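Two Hands

Jul 29, 2021
by the Flasley Robotics Club newsletter desk
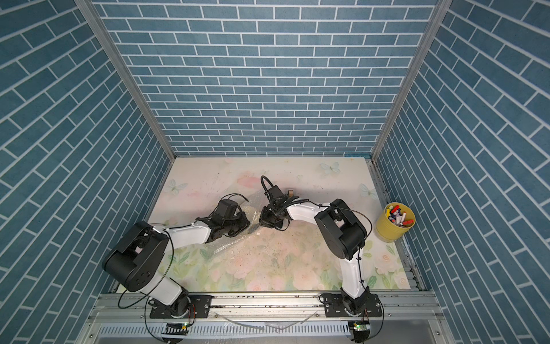 FICTION / SHORTS

Ten minutes to the bell and the plastic wouldn't cooperate.

It never does. You can teach an arm to pick up a block, a cup, a marker out of the yellow tub, and it'll do it till the cows come home. Plastic though. Plastic has no shape. Plastic has whatever shape it had a second ago, plus crinkle.

I had the left. My lab partner had the right. We weren't talking, or we were talking only in directions. Left a bit. Down. Not that down. Close. Close!

The grippers faced each other over the roses. The tablecloth pattern was my partner's idea, back in April, flowers and leaves and three butterflies, because she said anything would look friendlier on it. The blue brick on the walls came later. It was meant to look like a laneway. It looked like a very small laneway where two machines had gone to argue.

"You're pulling," she said.

"I'm holding."

"You're holding towards yourself."

Right. Okay. Fair.

The task sheet for the Zultgate said: two arms, one sheet, fold it over itself, corners within a thumb of each other. No touching by hand once the clock goes. Every team in the district had the same sheet of instructions and I reckon every team had the same look on their faces. Kelemen College had posted a clip of theirs doing it in one go. We'd watched it at lunch, the whole club crammed around one phone, and then we'd all gone quiet and eaten our sandwiches.

We had the regional in the morning. We had a program called Clunari that my partner wrote mostly on the bus, 386 lines, and it was good. It was honestly better than mine. That was sort of the problem. Mine had been the one we were going to use, until the Tuesday, when the club voted, and I put my hand up for hers along with everyone else and then went and stood in the bike shed for a while.

Hadn't said anything about it. Neither had she.

"Again," she said.

Again. Arms up. The big black elbows swung out, cables dragging after them, that long loop on mine that always looks like it's going to snag and hasn't yet. Wrists in. The left came down on the near corner. The right came down on the far one and shut on nothing.

"Bugger."

"It's the shine," I said. "It can't see the edge for the shine."

She didn't answer. She was leaning on the bench with her chin on her fists, staring at all those bright wrinkles. I knew what she was thinking because I was thinking it. In my version the arm didn't look for an edge. In my version it went in low, slid along the table till it felt something push back, and then it closed. Slow as a wet week. Ugly. Everybody had said so, including me.

Seven minutes.

"What did yours do," she said. Not looking at me. "When it couldn't see."

"Felt for it."

"How many lines?"

"Thirty. Maybe less if you pinch the good bits."

She pushed the keyboard over. Just slid it along the bench till it bumped my elbow.

I've thought about that since, more than I've thought about the regional. It's hard to hand somebody your thing when it's nearly finished. It's got your name at the top. She'd spelled Clunari out in little stars.

I typed. Got a bracket wrong, then got it wrong the other way. She read over my shoulder and caught both and didn't make a thing of it. Five minutes. Someone was stacking chairs in the next room, very loudly, on purpose I think. The little green lights sat under each arm, waiting.

"Save it as something else," I said. "So you've still got yours."

"No," she said. "Save it over."

So I saved it over.

Arms up. Wrists in. The left took its corner, no drama. The right went low, out over the big pale rose, and crept. It was awful to watch. It was like watching my grandad look for his glasses. It touched the plastic and the plastic gave, and it kept on, and the plastic bunched up in front of it in a tiny ridge, and then--

Close.

Neither of us breathed. The arm lifted. The sheet came up with it, crackling, hanging between the two of them like washing.

"You're pulling," I said.

"I'm holding," she said, and then she laughed so hard she had to sit on the floor.

The fold was rubbish. One corner well past the other and a great bubble in the middle. We'd have lost points for it, five hundred on offer for a clean one and we'd have got a fraction. Didn't matter. There were two grippers and both had something in them.

The bell went. We let them put it down. I turned off mine and she turned off hers and we stood there in our coats with the lights half out, the sheet lying all crumpled across the flowers agian like nothing had gone on.

"Bus?" she said.

"Bus."

She was already talking by the gate. What if it went in from the side. What if both arms felt for it, not just the one. I said what if we put a bit of tape on the corner and she said that was cheating and I said was it but, was it realy, and we argued about it all the way to Flasley Station and missed the first one.

Last updated: Jul 29

Comments (4)

gumboot_gal
ok the bike shed got me

rightarm_driver
Plastic IS like that. We did cling wrap last term, never again

dadofacompetitor
Good yarn. Did they win the regional or not?? You can't leave us at the bus stop

gumboot_gal
tape on the corner is definitely cheating btw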